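Elsa Holmgren

Category: Combat sports > Grappling > Women's submission grappling
Last edited 6/19/25 | 4 comments

Elsa Holmgren is a Canadian submission grappler and former amateur mixed martial artist. Competes at lightweight, mostly no-gi. Best known for her run in the Borkano Open and for two close matches with Ro-un Yoo. 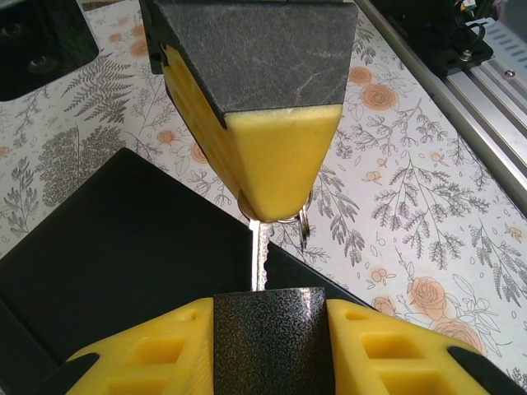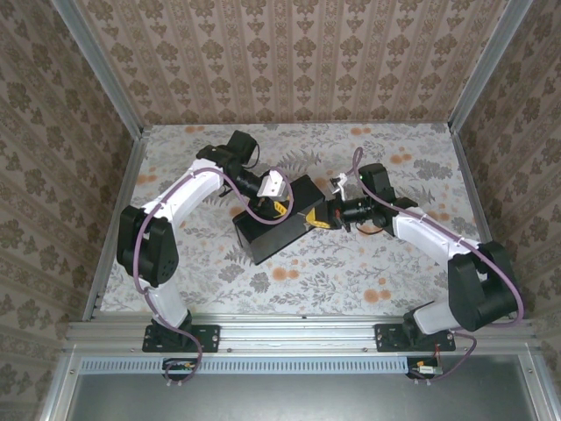
First: metal key and key ring at a yellow gripper finger. Second: two white-and-black robotic arms over a tabletop.

Early life

Grew up in a farming town on the Prairies, the youngest in a hockey family. Played defence until high school, then a shoulder injury and a long layoff. Started wrestling as a way back to hockey and never went back. Her high school coach also taught a small judo class and she did both for several winters. Most of her throws still come from there, especially the inside trip she uses off a failed single leg.

Moved to the city for college, dropped out of a dental hygiene program, went back later and finished it. Trained at the Ekström gym during this time, first in the beginner classes and then with the fight team.

Amateur MMA

Holmgren had a short amateur career and finished it with 6 wins and 4 losses. All of the wins came on the ground - rear naked chokes mostly, one armbar, one decision where she spent the whole last round in mount. The losses were a different story. She was slow to set up her takedowns and taller strikers kept her at the end of the jab. Two were stoppages.

She had an offer to turn pro but let it lapse. In a later interview with the Ekström gym newsletter she said she "liked the training more then the fights" and wanted to stay in grappling, where she felt she was still getting better.

Submission grappling

Her first grappling events were small regional cards, several of them under the Pemero banner. Pemero shows were held in curling clubs and community halls and ran on submission-only rules, no points, with a referee's decision if time ran out. The format suited her. She is patient on top and does not mind a slow match, which did not always suit the crowd.

The Borkano Open was bigger. Sixteen-woman bracket, points after the first half of each match, invited names from overseas. Holmgren got in as a late replacement with a little over a week to get ready. Won her first match by kneebar, the next by points, then drew Yoo in the semifinal.

Matches with Ro-un Yoo

The first match went the full time. Yoo pulled guard early and attacked the legs, Holmgren stayed heavy and tried to pass to the left side again and again. Very few clean positions either way. Yoo took it on the referee's decision and went on to lose the final. Attendance for the night was given as 3,479, still the largest crowd Holmgren has competed in front of.

The rematch came the next January on a Gimano card, as the co-main event in front of 900 people. Holmgren changed her approach and wrestled up from the knees instead of trying to pass. She hit the inside trip twice and finished with an arm triangle late in the match. Yoo did not tap and the referee stepped in. There was some argument over this at the time, though Yoo did not protest the result and the two have trained together since.

A third match has been talked about. Nothing signed.

Style

Top pressure, judo trips, arm triangles. Leg locks were a weak spot early on, both in attack and defence, and she worked on them for most of a year after the Borkano loss. Critics say she gives up the centre of the mat too easily and waits for the other person to shoot. Her coaches seem fine with it.

She is right-handed but grips left, a leftover from judo. Awkward to train for if you don't have a partner who does the same.

Coaching

Holmgren teaches the women's class and the kids' wrestling program at Ekström. Also runs a weekend clinic on takedowns for jiu-jitsu players, which fills up fast. She has corner duties for several of the gym's amateur fighters and has worked as a referee at Pemero youth events.

Personal life

Works part-time as a dental hygenist. Still plays recreational hockey in the off-season, as a forward now.

Share this page: 6

Tags: grappling, no-gi, amateur MMA, Canadian athletes, judo

Related articles
Ro-un Yoo
Borkano Open - rules and format
Pemero submission series
Gimano grappling cards
Arm triangle choke
Women's lightweight no-gi results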